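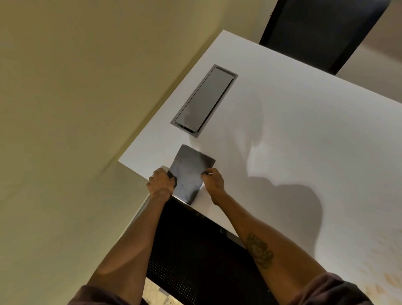

The Patier table in off-white, cable grommet end, with the grey sheet in hand.

I've had the Patier table in my back room for a good few months now and people keep asking me whether it was worth it, so I'm writing it all down in one place and then I can just send the link.

First, the boring bits. I went for the plain white top with the built-in cable grommet at one end. I paid extra for the metal grommet over the plastic one, and I'd do it again. My old desk had one of those round plastic caps that pops out if you so much as look at it, and I spent years fishing it out from behind the radiator. The Patier one is a long, narrow lid sitting flat in a brushed frame, and you can slide a sheet of paper over the top without it catching. There's a thin gap all the way round between the lid and the frame where the leads come up (mine are a laptop charger, a lamp and the phone). A fat plug won't go through, so feed the other end of the lead up from underneath. I learned that lying on the floor with a torch at half past ten at night!

The gap does collect crumbs. If you eat toast at your desk, and I do, you'll want a soft paintbrush to flick round it now and then. The lid marks a bit as well. Fingers leave darker smudges on the metal, and they show up more than anything on the white part.

Now the top itself, which is what everyone really wants to know about. It's matt and smooth and a touch warmer than pure white, so it doesn't glare at you on a bright morning. I was worried it'd look like a dentist's. It doesn't, though next to my very white shelves it does look slightly creamy, so if you're fussy about matching, ask for the sample chip before you order. I didn't bother and I've got used to it.

Is it a pain to keep clean? Less than I feared. Tea rings come off if you catch them the same day. Biro takes a bit more rubbing. I use an old charcoal grey cloth folded up to a decent size, and I do the edges last with the cloth hanging over the side a little so I'm getting the corner and the side face together. It's not a lovely looking cloth, it's gone all patchy, but it doesn't leave fluff and the fancy one I bought specially did. The one thing that beat me was turmeric. My friend Diễm Hầu brought lunch round in February, the lid came off the tub, and there was a faint yellow patch by the window side for weeks. It's faded to nearly nothing now. I've stopped apologising for it.

Putting it together was fine, with one grumble. The legs go on with a little key that comes in the bag, and the key is rubbish. Use your own. The instructions show the top face down on a blanket and you really do want the blanket, and a second person to help turn it back over, because it's a heavy old thing. Kelly Stockdale from next door came and took the other end. It took us 70 minutes with a break for coffee, and she said she'd never do it again, but then she says that about everything.

The corners are the other thing I'd mention. They're proper corners, quite square. I've walked my hip into one more than once coming round with the washing, and if you've got little ones at head height I'd look at the rounded version. My sister has that one over in Cunstead and it's much friendlier in a small room, though you lose a bit of space for your elbows.

Size-wise I'm very happy. I can have the laptop open, a notebook next to it and a sewing pattern spread out at the far end, and still have somewhere for the mug. The edge doesn't dig into my forearms when I'm typing, even in summer with short sleeves, and my last two desks both did. No wobble that I've noticed either, and the floor in here is far from level.

Delivery was the weakest part. They gave me a slot of four hours, missed it, and then rang at teatime to say the van was in Sukcombe and could I wait in. The box was scuffed but the top was perfect. When I emailed to moan I got a nice reply from a Sylvain Bailly, who knocked the delivery charge off, so fair play to him.

Would I buy it again? Yes, same size, same top, same metal grommet. I might go for the pale grey if they ever do one, purely on account of the turmeric. I'd give it four out of five, and I'd make that four and a half if they put a decent key in the bag.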